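Rilness Project: Progress Report on Wrist-View Cloth Manipulation 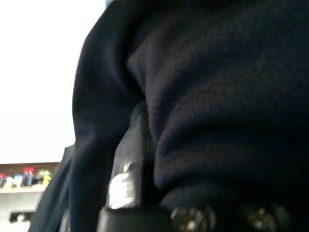
Belhaj, 27/08/2020

Prepared by Rhonda Bélanger for the Fillex program office

Work in this period went to fold detection from the wrist view. When dark navy fabric lies against the finger it fills most of the view, and contrast inside the crease is low. The earlier method looked for the cloth outline and failed once the outline left the view. The new method, Flirkum, follows the shading along each fold and ignores the background.

We collected 900 grasp attempts on dark knits and trained on all but 60, which were held back for testing. On the held-back set Flirkum missed the fold 3 times. The outline method missed it in more than half. Bright reflections on the finger were a source of false edges - a fixed mask over the gripper hardware removed most of them.

Two items remain open. Overexposed walls still shift the automatic exposure and darken the cloth further. Exposure will be locked per session for the next collection. Light-colored fabrics have not been tested, and the results should not be read as covering them.

No change to the budget is requested. The next report is due in January and will include the light-fabric tests.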